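How a Computer Remembers Things

A computer has two kinds of memory. One kind is fast and forgets everything when the power goes off. The other kind is slower and keeps what it is given. People often use the word "memory" for both. In this text, the fast kind is called working memory and the slow kind is called storage.

What is stored

A computer does not store letters, pictures or songs as we know them. It stores numbers, and the numbers are made of very small pieces called bits. A bit can have one of two values, which are written 0 and 1. Eight bits together are called a byte. One byte can hold one letter of the English alphabet.

A short story with 3,000 letters and spaces needs 3,000 bytes. A photograph needs much more, as the computer has to keep the color of every tiny dot. A film needs more again. It is made of many pictures shown one after another, and there is sound as well.

Working memory

When you open a drawing program, the computer copies the program from storage into working memory. Your drawing is kept there while you work on it. Each line you add changes the numbers in working memory. Nothing has been written to storage yet.

If the power fails at this point, the drawing can be lost. Some programs save a copy by themselves every few minutes. Other programs wait until you choose "Save."

Working memory is built from electronic parts that hold small electric charges. A charge means 1 and no charge means 0. The charges leak away in less than a second, so the computer must keep filling them up again. Without power it cannot do this.

Storage on a hard disk

A hard disk is a closed metal case. Inside it there are one or more round plates called platters. The platters are very smooth and are covered with a thin layer of magnetic material. They spin many times each second.

A small arm moves across each platter. At the end of the arm is a part called the head. The head does not touch the platter. It floats above it on a very thin layer of air. To write, the head makes a tiny area of the platter magnetic in one direction or the other. To read, it senses the directions that were written before.

The magnetic areas stay as they are when the power is off. This is why a hard disk can keep a file for years.

Dust is a problem for the head. A grain of dust is much larger than the gap between the head and the platter. You should never open the case of a hard disk. The box of the computer is a different matter, and an adult can open that with the power cord unplugged. The drives are often held in bays, which are open spaces shaped to fit them. In many large computers each drive sits in a tray with a handle, and the tray slides in and out. 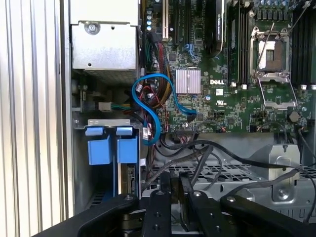

Annapurna Chacko wrote to ask whether a file is gone for good once it has been deleted from a drive. Her class had been told that it was, and her older brother had told her that it was not.

Her brother is closer to the answer. Each drive keeps a list of its files and the places where they are written. When a file is deleted on a hard disk, the computer usually takes its name off the list and marks its place as free. The magnetic areas are not changed at that moment. They are changed later, when another file is written over them. Until then, special programs can sometimes read the old file. You should not count on this.

Storage without moving parts

A solid-state drive has no platters and no arm. It holds bits in chips. Each chip contains a very large number of cells, and each cell traps a small electric charge. Unlike the charges in working memory, these are sealed in and leak away very slowly.

A solid-state drive is quicker than a hard disk. It does not have to wait for a plate to turn or an arm to move. It is also less likely to be damaged by a fall. Its cells wear out after they have been written many times, so the drive spreads the work over all of them.

How long it lasts

No kind of storage lasts forever. Hard disks have motors and bearings that wear down. Solid-state drives left in a cupboard without power may lose some bits after some years. A file that matters should be kept in at least two places, and 3 is better. One of them should be in a different building.

Try it

Find a text file on a computer and look at its size. On most computers you can do this by clicking the file with the right mouse button and choosing "Properties" or "Get Info." Add ten letters, save the file, and look again. If it is a plain text file in English, the size will have gone up by ten bytes. Then try the same thing in a word processor. The size may change by a different amount, as the file also stores the fonts, the margins and other settings.

Words used in this text

Bit: the smallest piece of stored information, either 0 or 1.
Byte: eight bits.
Head: the part of a hard disk that reads and writes.
Platter: the spinning plate inside a hard disk.
Bay: the space in a computer where a drive is fitted.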